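Vanance hand gripper, bench 6, towel fold setup
Inspection checklist w/ comments, 9 February 2025
Unit has more than 2,000 cycles since last tip change. Next full strip down in May.
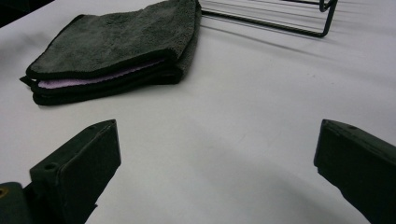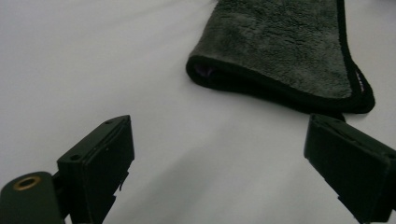

Fingers open, gray towel on the white top, both shots.

1. Finger tips, chips or cracks: OK. Left one scuffed, leave it.
2. Finger screws, all holes: OK after retorque. One on the left was a quarter turn loose. Paint mark redone.
3. Brass insert, left side of body: OK. Thread clean, no play.
4. Full open, fingers stop evenly: FAIL then OK. Right lagging. Cleaned the slide, wiped old grease, tiny bit of new. Dont over grease this one!!
5. Full close, no gap at tips: OK. Paper strip test, holds top and bottom.
6. Lens wipe: done. Use the Pustby cloths only, the blue roll leaves lint.
7. Lint in slide: some. Gray fuzz, picked out w/ tweezers. Check every 16 runs instead of weekly, towels shed alot.
8. Table top: wiped. Couple of tiny specks, not worried.
9. Cable strain relief: OK, zip tie replaced.
10. Trigger return spring: slow. Spare is Cumance part 194, none in drawer. Order 2.
11. Test towel: keep the bound edge one, same towel for all checks pls.

Open items: spring (no. 10), recheck opening after next shift. Chávez line has the same slide so look at theirs too.
Released for use, yes.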